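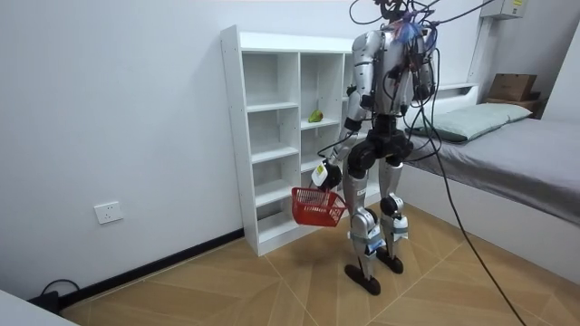
Sebastian Neagu wants the cubby unit sorted out before any more stock goes on it, and would like to know why the dividers were drilled if every shelf is going to stay where it is. Fair point. Notes below, December, started mid-morning.

Bellby room, white unit, against the wall. Open compartments, matte white panels. The Wevcombe sheet gives a load of 4,000 g per shelf, spread evenly. We are nowhere near that with fruit.

Shelf heights left alone for now. The peg holes would allow a change, but I have no spare pegs and Kasprzak has not answered about a packet.

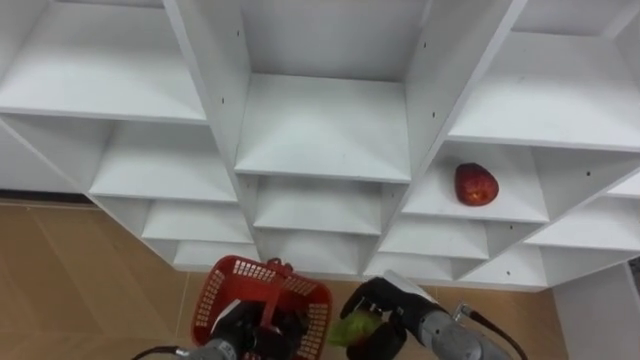 Right-middle compartment with one apple, red basket below.

Apple sits towards the right divider. Would prefer items nearer the middle of the board so that a hand can get to either side. Round fruit to go on a thin mat if it rolls – level to be checked along each board first. Brerer has the short spirit level.

Basket: red plastic, perforated sides, thin handle. To be carried by the handle only. Floor clearance matters more than I had assumed, as the bottom row is low and the rim can catch on a board edge. Allow 45 mm between rim and shelf front. I had put 60 in the first draft of the layout, which wastes reach on the lower cubbies.
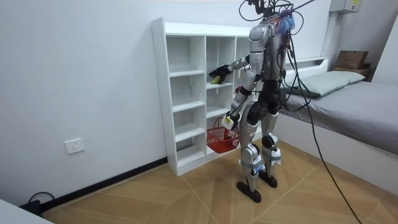 Second row, yellow-green item at the cubby edge. Basket held at the lower cubbies.

Second row is the comfortable height. Put the small items there and keep the bottom row for anything that can be slid out flat. Top row for light things only.

Shelf fronts to be wiped with a damp cloth, then dried. No solvent on the white panels. There is a tiny dark mark on the central board, slightly right of centre. Try the cloth first and leave it if it stays.

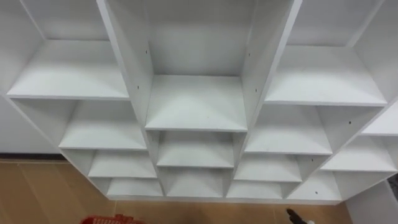 Still to do

Level along all boards, left to right.
Chase Kasprzak for pegs.
Label the rows 1 and 2 from the top, then carry on down, on the divider fronts.
Send Sebastian the revised layout with the 45 mm figure.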